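Folding Day at Clistbridge: Two Hours with the Mocanu Hand Gripper

By Lilibeth Enriquez
March 2, 2019

I went to the Clistbridge open day to see the big arms, and I spent most of it in a room full of secondhand furniture, holding a gripper and trying to pick up laundry. I'd do it again tomorrow.

The Mocanu is a gripper you carry yourself. You hold it behind the jaws, point it at the thing you want, close the fingers and move your own arm the way you'd like a robot arm to move later on. A camera on the tool watches over the jaws the whole time. I had read about it in January and pictured something fussy, a lab instrument you'd be told not to touch. Nnamdi Ugwu, who was running the room, put one in my hands before I had my coat off!

The visit was set up as a walk-through of household jobs. There were towels, a basket of socks, some cushion covers, and a row of chairs with clothes left on them the way clothes get left on chairs. You picked a station, got a short lesson and then had the place to yourself until the next person wanted a turn (I was greedy about this, and I apologize to the man with the umbrella). Sign-ups had closed at 394, Nnamdi told me, and the line for the factory arm downstairs went out the door. Ours was short. I think people saw laundry and kept walking, and they missed the best part of the day.

So how does it handle? It's chunkier than I expected, and for the first few minutes I kept aiming too high. Your eye wants to follow your wrist, and the fingertips are a good way out in front of it. Once I started watching the pads and ignored the rest, things got much easier. Socks were simple. Towels were fine if I went for a corner. Cushion covers slid around on me and I never did get a neat one.

The grip itself is lovely. There's a smooth, springy feel as the jaws come together, and you can stop partway and hold a fold of cloth without crushing it. I found I could feel the difference between one layer and two, which surprised me, with all that metal in between. Nnamdi said most people get there by their second try. It took me longer, but I did get there.

The clothes on the armchair were my favorite station and the one I got wrong most often. A sweatshirt lying flat gives you very little to grab. You have to find a wrinkle, come in low, and close on it before it flattens out.
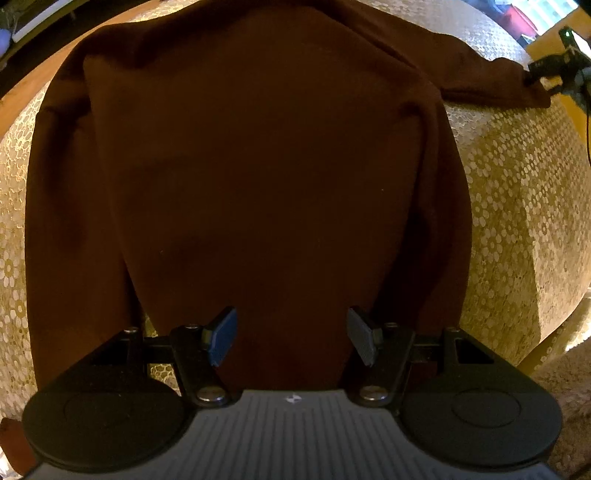 Jaws open over the dark brown top on the daisy-print armchair, one blue fingertip pad and one grey.

My success rate on that chair was poor and I didn't care. Every miss taught me something about where cloth bunches and how much of it you need between the pads. Nnamdi made it look like nothing, of course. He took the tool from me, pinched, lifted and laid the thing over his arm in one go.

A few gripes. My wrist was tired after a while, and I would have liked a strap or some sort of rest for the forearm. The jaws ask for a bit more room than I'd like when you're working into the corner of a seat. And the handout was a single sheet that told me how to hold the tool and nothing at all about how the recordings get used afterward, so I had to pester Nnamdi for that. He was very patient.

Entry was 2 dollars and included tea. If Clistbridge runs it again, go upstairs first, leave the big arms for the afternoon, and wear short sleeves. Ask for the armchair.

Related
Flirnora tabletop arm: first impressions
A morning at the Clidulthorpe sorting hall
Over 70 readers' questions on home robots
Which towels are easiest to fold?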